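Progress report to the Gollusis fund, 13 Apr 2026
Prepared by Leire Cabello, Stullstead

## Where we are

The grant pays for a set of working rules for robot arms used in ordinary kitchens, written so that a small team without a safety department can follow them. The draft stands at 42 rules. Five are still open, and they are dealt with further down. The December draft, which you have already seen, was too long and mixed up two kinds of rule: those to do with people and those to do with objects. We have split them. Part A covers who may stand where and who may start the arm. Part B covers the worktop, the cables and the things the arm is allowed to handle.

Patricio Aguirre has gone through Part A line by line against our own risk assessment. Part B is mine and is behind, mainly in the section on utensils.

## Trials

We have logged 162 trial runs under the new rules. Each run has a one-page record: who was in charge, which rules were checked before the start, and anything that was stopped or changed. Most of the changes to the wording have come from the comments box on that page, which we nearly left out.

The most useful comments are about clutter. Our first draft said the worktop should be "clear of items not needed for the task", and the operators could not agree on what that meant in a kitchen that people cook in.
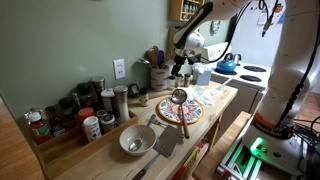
Rule 17 has been rewritten for this reason. It now asks the operator to sort everything within reach of the arm into working items, fixed items and items to be removed, and to do so before power is switched on. A ladle lying across a trivet is a working item if the task uses it. A crock full of wooden spoons beside the gripper is a fixed item, and the operator must write down how high the handles stand. Loose plastic bags go in the third group every time, whatever the task, and the one on the counter in front of the tissue box is the sort of thing the old wording let through. The new version takes longer to read but the operators argue about it less.

Rule 18 covers handles that stick out past the front edge of the worktop. The first wording banned them. The second lets them stay on the side away from the walkway — Patricio would still prefer the ban, and I expect we will go back to it.

## Cables and status lights

Part B now has a separate page on cables. The operator checks the full run from the base to the wrist, by eye and by hand, with the arm stopped. Slack near the wrist must be looked at again with the arm at full stretch. We also ask that the lights on the base can be seen from the place where the operator stands. If something on the worktop hides them, the operator moves or the object does. 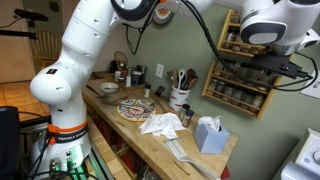

*The arm beside the worktop, with the green lights low on its base and cables looping from the gripper assembly.*

## Open points

- Cloths and paper. We have no agreed rule on soft items that can be dragged along by a gripper.
- Glass jars on wall racks above the worktop. Nendel want them emptied out before every run. We think a height limit on the arm is enough.
- Who signs the record when two operators share a shift.
- How long records are kept.
- Whether the tissue box counts as a fixed item. It sounds minor, but it has been argued over at both review meetings.

## Money and time

Spending is within the budget for the period. The only change is that the outside reading of Part B, to be done by Alcaraz, will be paid from the next instalment because the text will reach them late. No extra funds are requested.

## Next steps

Patricio will close Part A and send it to you as a separate file. I will finish the utensil section and the cable page, then pass Part B to Alcaraz. We would like your view on the jars before then, if you have one, as it affects the layout of every test kitchen and Nendel have asked for an answer in writing.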